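The rules on the laundry room wall

I've been meaning to write this one up since March, when three different people wrote to me in the same week asking for "the list." The list is a sheet of paper taped up beside the washer, and it has grown a fair bit since Thaddäus Kuster wrote the first version in green marker, in handwriting only he could love. So get a coffee, because I'm going to go through it properly.

A little background first. We teach humanoids to do household chores, mostly laundry, and every session gets recorded and used for training. Our project is called Zendatley (please don't ask me how to pronounce it, we still argue). As of this morning we have 3,274 laundry recordings on the shelf, and when we went back through the early ones we had to throw out 254 of them. Hardly any of those were bad because of the robot. They were bad because we had been sloppy, each in our own way, and there was no rule telling us to stop.

The oldest rule is about power. The washer is unplugged at the wall before an arm goes anywhere near the door, and the plug stays where the operator can see it. I used to think this was overkill for a machine that wasn't running. Then I watched a colleague lean on the start button while reaching for her tea, and I have been a believer ever since!

Next comes the stop button. One person holds it and does nothing else — no phone, no notes, no helpful tidying of socks. We swap after 3 recordings, which sounds fussy until you've tried to pay attention for longer than that.

Then the cables, which caused our longest meeting ever. Fendeck, the little outfit that does our wiring, wanted everything tied down tight to the arms. Our operators wanted slack, so the elbows could bend all the way without tugging at a connector. We ended up with this wording: enough slack for full reach, and someone checks before each recording that no loop can catch on a door, a foot or a basket handle. I'm rather proud of that sentence, having rewritten it more times than I care to admit.
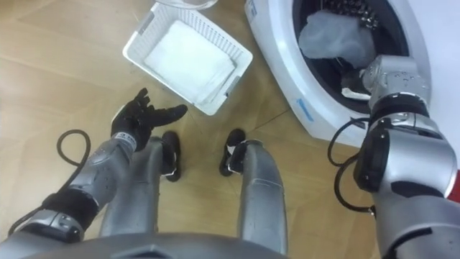

The rule that new people grumble about most is the one for the free hand. While one arm is working inside a drum, the other stays open and away from the machine, and the feet stay flat where they are. No stepping with an arm in the door, ever. If the reach is wrong, you back the arm out, move, and go in again. Yes, it's slower. We budget 200 extra seconds per session just for that kind of repositioning and I wouldn't give back a single one of them.

Last on the sheet is "call it as it was." If a cloth gets dropped or snagged, the operator writes that down and the recording keeps its label, warts and all. Thaddäus underlined that one twice.

I'll type up the whole sheet once we've settled the wording on wet floors, where we are still two against two.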